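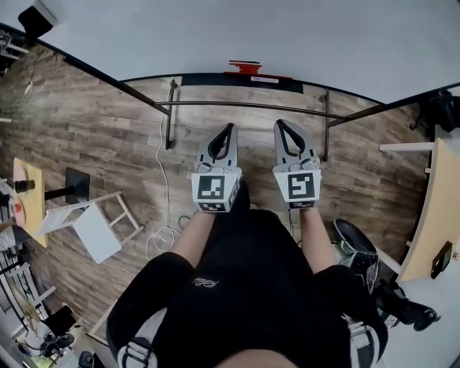
Page last changed: June

About Clokby

Clokby is a small company that sets up and looks after rooms. We put together metal frames and racks, run the cables, and hand the room over with the floor clear enough to work on. Most of our customers rent a space with bare walls and a plain floor and need it ready for use by a certain day.

Tarek Mansour started the company with one van and a contract for a storeroom at Wallon. There are now 8 of us, and we have fitted out 44 rooms. The workshop has 545 square feet of floor and a rack along one side for posts and bars.

How we work

We measure first. The posts go up, then the crossbars, and the overhead rails last. Wood plank floors get felt under every foot. We prefer dark metal because it matches the parts we keep in stock, but we can order other finishes through Stirko. Allow 20 working days for those.

Cables are a large part of the job. Each one is run along a post or the base of a wall where possible, and labeled at both ends. Spare length is coiled and tied – loops left on a floor get stepped on. If you already have cables in the room, please leave them where they are and we will sort them with you on the first visit.

We also do tidying visits for rooms we did not build. Arabzadeh, a print shop two doors down from us, was the first to ask for this and is still on the list.

Visiting

The workshop is open to callers on Wednesday from 9 a.m. until noon. Use the side door and ring twice. At other times, send a message with the size of the room and the height of the ceiling, and Tarek will reply with a price.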